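Home | News | Opinion | Jobs | Contact

Call for Contributors: Prisoners of Conscience Reporting Desk

The Illside Review invites applications from freelance reporters and researchers for its reporting desk on whistle-blowers and political detainees. The desk publishes court reports, interviews and book excerpts, and has carried 186 articles to date.

Contributors will follow one or two cases over a period of months, read court filings, and speak with families and lawyers. Applicants should have published work in English and a second working language. Experience with sealed or military proceedings is welcome — it is not required.
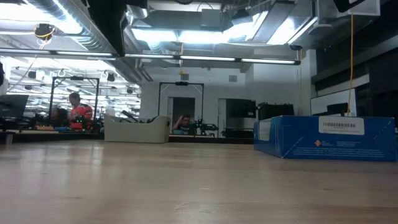
Page last changed: June, 4:10 p.m.

Payment is $588 per accepted article. Up to 19 contributors will be appointed. Travel must be approved in advance by the managing editor, Blandine Vasseur.

Please send a letter, two writing samples and the names of two references to the Contributors Office. Applications close at noon on the last day of June.

Shared 70 times | 3 comments

Gorazd Radonjić
Are applicants living outside the United States eligible?

Blandine Vasseur
Yes, from any country.

Shabani Kimaro
Sent mine this morning. Do the samples have to be recent?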